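Countertop stuff, quick list

Got asked again for the counter notes so putting them all in one place. No order to it. Most of this is for stone and stone-look tops, some works on anything.

Everyday wipe
Warm water, a drop of dish soap, soft cloth. Wring it out hard. Second cloth, plain water. Dry with a towel. People skip the drying and then ask me about the cloudy film – the film is soap. Use less soap. No, less than that.

Vinegar
Don't. Not on marble, limestone, travertine, none of it. Lemon same thing. Fine on glass, fine in the kettle, keep it off the stone. If you get a dull spot from a cut lemon that's etching, not a stain, and no amount of scrubbing brings it back. Needs polishing.

Not sure if yours is sealed?
Few drops of water, leave it ten minutes. Beads up, ok. Goes dark underneath, time to reseal. Try it by the sink and by the stove, those go first. Do it in a spot you can see well, morning light is good.

Resealing
Clean it the night before. Let it dry all night. Wipe sealer on, small areas, wait what the bottle says, wipe off EVERYTHING. Leftover sealer goes tacky and then you're buffing for an hour. Window open. I do mine in June when the windows are open anyway, then forget it till next June.

Oil stains
Baking soda and water, thick like peanut butter. Spread it on, plastic wrap over, tape the edges, leave it a day. Scrape with something plastic. Might take two or three goes. Hamish MacBrayne swears by flour in place of the baking soda, I tried it once on an olive oil ring and it did about the same but smelled like old dough. Your call.

Stuck-on stuff
Candle wax, dried pancake batter, sticker glue. Old plastic card held nearly flat and push. Ice cube in a bag on the wax first. For glue a bit of cooking oil works on laminate but NOT on unsealed stone, see above, you'll just be making yourself an oil stain.

Crayon and marker
Crayon: dry cloth first, get the bulk off, then soap. Marker: rubbing alcohol on a cotton ball, dab, dont scrub it around. Test in a corner. Food coloring is the worst of the lot, get to it right away and use the paste from the oil section if it's already in.

Hot pans
Trivet. Every time. I know it says heat resistant. The seams and the glue under it aren't, and resin tops will scorch. I keep a flat cork one on the counter full time so there's no excuse.

Cleaning cupboard, what I really use
- dish soap
- baking soda
- rubbing alcohol
- soft cloths, cut up T-shirts are good
- one old toothbrush for round the faucet
That's it. I had a whole shelf of sprays and threw most of them out half full.

Grout, while you're at it
Baking soda paste again, toothbrush, rinse, dry. White grout on a floor is a losing game if you mop with dirty water so change the bucket halfway. Seal it after if you ever get it back to white. Rasmus Petrauskas does his with a steam cleaner and gets nice results, but go easy on old grout, steam can loosen it.

Crumbs
Sweep before you wet. Wet crumbs turn to paste and get in the gap behind the stove. Dry brush and dustpan, the little hand kind. For the gap itself, a butter knife with a damp cloth wrapped round it.

Speckled and swirly tops
Great for hiding mess, bad for the same reason. You can't see the sticky patches so feel for them. Flat of your hand, whole counter, end of the day.
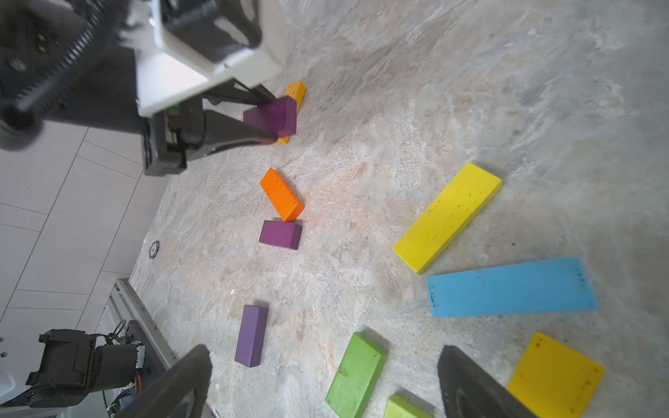
Also get down low and look across it with a lamp on at the far end. Streaks and smears show right up. Takes no time and you'll be amazed what you missed. Do it before guests, not after.

Chips on the edge
Small ones, clear nail polish will hold you for a while. Thin coats, let each one dry, build it up. Bigger ones get a proper epoxy kit in a matching color. Mask both sides with tape first. Overfill a little, let it cure, shave it level with a razor blade. Save the piece if you find it! Gluing the real chip back looks better then any filler.

Water marks round the faucet
Hard water crust. Plastic scraper, then baking soda paste. Descaler is fine on the faucet itself if you wrap it and keep it from dripping on stone.

Cutting
Board. Always. Damp paper towel under it so it doesn't slide. Grit under a board scratches as bad as the knife does, so lift the board and wipe before you start chopping.

Standing on it
No. Especially not near the sink cutout, thats the weakest bit and it'll crack clean through. Step stool lives in the closet, go get it.

Will add wood tops when I get to them – different animal, lots of oil.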